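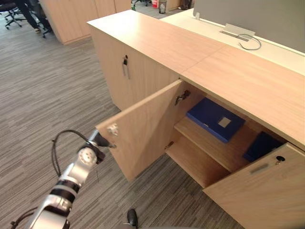 Imrie wrote to ask whether the Colia 2 lock set will go into a cabinet that already has a rod lock from another maker, and whether the old rods can stay in place. The lock body will fit if the hole pattern matches the template. The old rods should come out. Rod ends differ in width and in the shape of the hook, and a rod that almost fits will bind after a few weeks of use.

Last updated: 18th November

Colia 2 rod lock set for hinged-door office cabinets
Made by Cesau. Stocked and shipped by Pevside.

The Colia 2 is a surface-mounted rod lock for wood and wood-based cabinet doors. Turning the key drives one rod up and one rod down at the same time, so the door is held at the top and bottom edges. It is meant for low and mid-height storage units used for files, forms and office supplies. It is not rated as a security lock and should not be used on cabinets that hold cash, drugs or weapons.

What is in the box

One lock body with fixed cylinder
Two keys, same code
Two rods, supplied overlong, to be cut on site
Four rod guides
Two catch plates, one for the top panel and one for the floor panel
One cover plate for the outside of the door
Screws for all parts
Paper drilling template

The set does not include a bolt for the second door. On a two-door cabinet the passive door needs its own bolt or an overlap strip, otherwise both doors can be pulled open together with the lock thrown. The Cesau slide bolt is the usual choice and is sold separately in the same finishes.

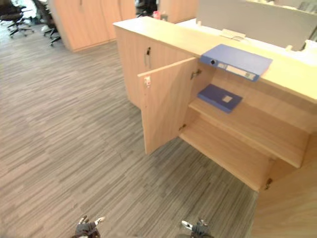

Measure the door before ordering. The distance from the door edge to the center of the cylinder must be at least the backset shown on the template, and the inner face has to be clear of shelf fronts for the full length of the rods. The most common cause of returns is a shelf set flush with the front of the side panels. The rods and guides stand 11 mm off the door, and a flush shelf will stop the door from closing. Either move the shelf back or order the low guides, which bring the rods closer to the panel but take a little more force to turn.

Handing

The lock body is not handed. For a left-hand door, pull the cylinder clip, rotate the cylinder half a turn and push the clip back in until it clicks. If the key can be withdrawn with the rods retracted but not with the rods thrown, the cylinder has been refitted the wrong way around.

Finishes

Nickel, black and bronze. The finish applies to the cover plate and the cylinder face only. Rods and guides are plain zinc-plated steel in every version. Bronze will darken with handling, and a new cover plate fitted beside old ones will look lighter for the first year or so.

Key codes

The cylinder is available in 3000 codes. Standard stock ships with mixed codes, and no two boxes in a carton carry the same one. For keyed-alike sets, write the code or the word "any" in the order notes. Keyed-alike orders are pulled by hand and leave a day or so later than mixed stock.

The code is stamped on the cylinder face and on both keys. Some offices prefer that the code cannot be read from outside. Blank-face cylinders are available, but in that case the key code has to be recorded at the time of fitting, and Pevside can't recover it later from a photograph or an order number. Replacement keys are cut from the code alone. A worn key should not be used as a pattern.

Master keying is possible within one code series. Cylinders from different series cannot be put under the same master, so an order that adds to an existing set should always quote the series letter. 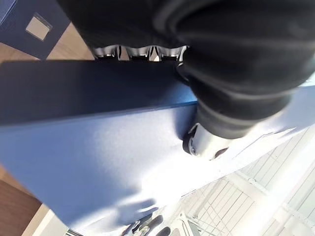 Cutting the rods is the part of the job that takes the most care. Fit the lock body and the guides first, with the rods loose. Close the door, mark each rod level with the inside face of the panel it will enter, open the door again and add the throw length given on the template. Cut with a fine-tooth hacksaw and file the end to a slight taper. A square end will catch on the plate as soon as the door drops on its hinges, even by a small amount.

Set the catch plates last. Put a dab of marking paste or lipstick on the rod ends, close the door and turn the key. The marks give the center of each hole. Drill the floor panel deep enough that the rod does not touch bottom, as dust will collect there and shorten the throw over time.

Do not oil the cylinder. Use dry graphite, a small puff once a year. The rods can be wiped with paraffin wax where they pass through the guides.

Service life

Cesau tests one lock from each production batch to 3000 cycles with the door under side load. A cycle is one full throw and one full return. In a shared supply cabinet that is opened many times a day, expect wear to show first in the lower guide, as it carries the weight of the rod as well as the turning load. Guides can be replaced without taking off the lock body – remove two screws, slide the rod out and swap the part.

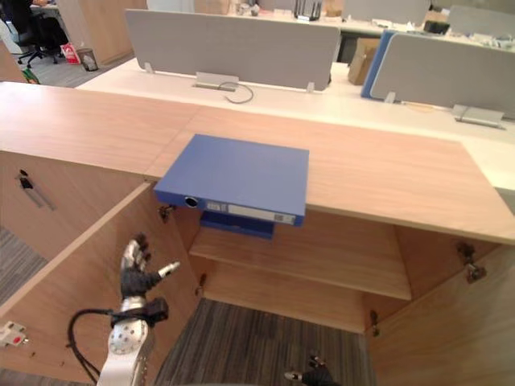

Sagging doors account for most reports of stiff locks. Before ordering a new set, check the hinges. Open the door halfway and lift it gently by the outer edge. If it moves, tighten the hinge screws or plug and redrill them. A new lock on a loose door will be as stiff as the old one.

Changes to this version

Stock shipped from October onward has a longer screw for the top guide and a revised template. The old template can still be used for the lock body, but the guide positions are different – use the sheet that came in the box. Parts from before and after the change can be mixed, apart from the top guide and its screw, which must be used as a pair.

Not compatible with

Sliding or tambour doors
Glass doors, framed or unframed
Steel cabinets with folded door edges
Doors thinner than the minimum panel printed on the template

Returns

Unopened boxes can be returned for a full refund. Opened boxes are accepted if the rods have not been cut. Blank-face and keyed-alike cylinders are made up to order and can't be returned unless faulty. Please keep the keys with the set, as a cylinder sent back without both keys is scrapped on arrival.

This site uses cookies to remember your cart and to count visits. By continuing to browse you accept their use. Accept / Settings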